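Search this manual
Search
Go
Print this page
E-mail this page

Naven Teaching Station: Set-Up Guide
Section 4. Recording a Demonstration by Remote Control

4.1 Before you start

Use this section to record demonstrations in the simulated cell with the Undance hand controller. To guide a physical arm by hand, go to Section 5. The arm must already be calibrated as described in Section 3.

You will need:
- the hand controller, charged
- a task file with a start pose and an end condition
- at least 30 GB of free space on the recording drive

4.2 Connecting the controller

1. Start the Plokstead server and wait for the status line to read READY.
2. Switch on the hand controller. The station listens on port 2754. If another program holds that port, change the entry in the network settings and restart the server.
3. Select Devices > Pair. Hold the controller still until the light stops blinking.
4. Squeeze the trigger fully and let go. The gripper in the viewport must close and open with it.
5. Set motion scale to 2 for the approach. At this setting, the gripper travels twice the distance your hand does.

Note: Motion scale is stored with the task file, not with the operator profile. Check it each time you load a different task.

4.3 Recording the task

The steps below use the box task from the Girard task set. The operator brings the gripper to the handle at the side of the box, closes on it, and pulls. Other handle tasks are recorded in the same way.

1. Load the task file and select Reset Scene. The arm moves to its start pose.
2. Orbit the view until both the gripper and the handle are clear of the arm housings. Lock the view.
3. Hold the clutch button and move the gripper toward the handle. Release the clutch to reposition your hand; the arm holds its pose.
4. Stop short of the handle and set motion scale to 1.
5. Turn your wrist until the fingers line up with the handle.

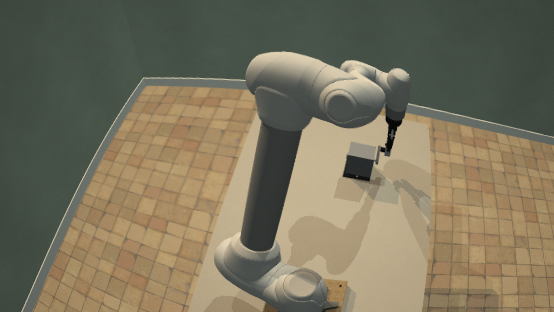 6. Lower the gripper until the fingers are level with the handle, then squeeze the trigger slowly. The contact indicator turns green when both fingers report force.
7. Pull in a straight line. Keep wrist rotation to a minimum.
8. When the end condition is met, a tone sounds. Open the gripper, back away, and press Stop.

Caution: Do not press Reset Scene while recording. The arm jumps to its start pose and the jump is written to the file as operator motion.

Caution: If the same controller is also paired with a physical arm, unpair that arm first. Both will follow your hand.

4.4 Checking and saving

1. Play the recording back at normal speed. Look for pauses longer than a breath and for corrections near the handle.
2. Trim idle time at both ends. Leave the approach whole.
3. Mark the recording Keep or Discard. Discarded recordings stay on the drive until you empty the session folder.
4. Select Export. Joint positions, gripper state, and the view are saved together.

Note: A missed first grasp is still usable if you recover and finish the task. Mark it Keep and tick Recovery.

4.5 Error messages

Error 71, Joint limit: The commanded pose is out of reach. Release the clutch, bring your hand back toward your body, and continue.

Controller lost: The recording is paused. Pair again and select Resume, or press Stop to close the file.

Print this page
E-mail this page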